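Kukley to release restored serial strips in two bound volumes

Lalcombe, July. Kukley, the independent publisher of illustrated fiction, will publish a restored edition of the newspaper adventure serial Rollurar in two hardback volumes. The print run is limited to 1000 numbered sets. Orders open at noon through the Kukley website and through stockists on the publisher's trade list.

Rollurar ran as a daily black-and-white strip with a separate colour page at weekends. The story follows a river surveyor and her crew through a flooded country whose maps no longer match the ground. It has not previously been collected in full. Earlier paperback reprints left out the colour pages and rearranged the daily panels to fit a smaller page, which broke up several of the longer sequences.

The new edition prints the dailies in their original running order at the width at which they were drawn. Colour pages are placed at the point in the story where readers first met them. Volume one covers the opening storyline up to the loss of the survey boat. Volume two contains the remaining episodes and an unfinished storyline of some 12 strips, reproduced from pencil roughs.
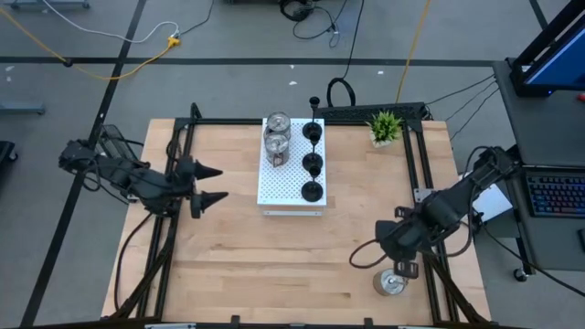

Source material came from the Du Plessis collection, which holds most of the original artwork, and from bound newspaper files where the artwork is missing. Pages taken from newsprint were scanned in greyscale and cleaned by hand. Lettering was repaired only where a word could not be read. No dialogue has been changed, and the spelling of place names has been left as printed, including where it differs between episodes. Colour pages were matched to surviving printer's proofs.

"The reprints most readers know were made from second-generation copies, and the fine line work had filled in," said Bongani Mkhize, series editor at Kukley. "We went back to the earliest source we could find for each strip. Where the source is poor we list it in the notes, with the reason it was used."

Each volume includes an introduction, a source list and an index of characters by first appearance. The books are section-sewn, printed on uncoated paper and supplied together in a slipcase. The volumes will not be sold separately. A digital edition is not planned at present.

Review copies are available as low-resolution PDF files. Requests should state the publication and the intended date of the review. Sample pages, cover artwork and a text summary can be supplied on request from the Kukley press office, Lalcombe.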